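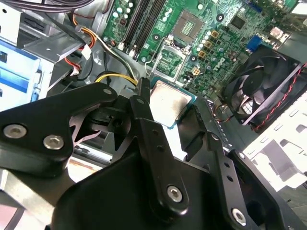

Section 7. Removing and Refitting the Processor

This section covers taking the processor out of the Zernum Practice PC, storing it on the parts board, and putting it back. It assumes that you have finished Section 6 and that the cooler is already off. The motherboard stays in the case for the whole procedure.

Before you start

Shut down the computer, switch off the power supply and pull the power cord from the wall. Press the power button once with the cord out. Lay the case on its side with the open side facing up.

You will need:
A grounding strap
Lint-free wipes
Isopropyl alcohol
A small flashlight
The gray parts board
Thermal paste, part 612 in the Mosomside supply list

CAUTION: Don't touch the contacts on the underside of the processor or inside the socket. Bent or dirty contacts can keep the computer from starting.

7.1 Opening the socket

1. Clip the grounding strap to bare metal on the case and put it on your wrist.

2. Find the processor socket. The retention lever runs along one side of it.

3. Press the lever down slightly, ease it outward until it clears its catch, and let it rise under control. Keep a finger on it the whole way. It is under spring load and will snap up if you let go.

4. Lift the load plate and fold it fully back. Don't leave it half open.

NOTE: If the plate won't lift, the lever hasn't come up far enough. Check for dried thermal paste along the rim of the processor before trying again, and clean it off with a wipe and a little alcohol.

7.2 Lifting the processor out

1. Note which corner of the processor carries the alignment mark and which corner of the socket it sits against. Students on their first build should draw this in the workbook.

2. Hold the processor by two opposite edges of the green substrate and lift it straight up. Don't slide it or rock it from side to side.

3. Once it is clear of the socket, move it away from the case before you tilt it. The memory slots and the capacitors beside them stand higher than the socket, and a dropped processor can land between them.

4. Wipe the metal heat spreader with alcohol until no paste comes off on the wipe. A dull surface or a light smudge after cleaning is normal and doesn't need polishing. Don't use metal polish or a scouring pad.

5. Read the printing on the heat spreader and compare it with the model written on your kit card. The printing can be faint. Tilt the processor under a lamp if you can't make it out, and don't go over the letters with a marker.

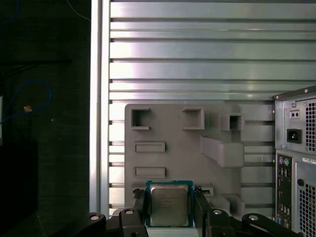 7.3 Using the parts board

Put the processor on the parts board as soon as you have checked it, with the metal side up. Don't stack anything on top of it. Screws and other small metal parts must go somewhere else, away from the processor.

Empty the board and brush it out between sessions. Grit left in a pocket will scratch whatever goes in next. If your board is cracked or has a rough edge, ask for a new one through the Wainwright spares form.

If the processor will be out for more than 12 hours, move it to its antistatic case, label it, and close the socket with the plastic cover from the accessories bag.

7.4 Refitting the processor

1. Shine the flashlight into the socket from the side and look for dust, lint or bent contacts. Remove loose dust with a hand blower. Don't use a wipe or a cotton swab inside the socket.

2. Hold the processor by its edges with the metal side up and turn it to match the alignment mark you noted in 7.2.

3. Lower it straight down and let go. It should sit flat under its own weight. If one side stands high, lift it out and check the direction again — never press it into place.

4. Fold the load plate down over the processor, then lower the lever and hook it under its catch. Some resistance is normal during the last part of the travel.

CAUTION: Stop if the lever needs much more force than it did when you opened it. Open the socket and reseat the processor.

5. Apply thermal paste and refit the cooler as described in Section 8. Never power on the computer with the cooler off, even for a short test.

If the computer doesn't start

Check the processor power cable and the memory modules first. Loose memory is the most common cause after this procedure. If there is still no display after 2 attempts, disconnect the power, take the cooler off again and repeat 7.4 from step 1.

Kits from the Gullau series use a different socket. See the supplement packed with the kit.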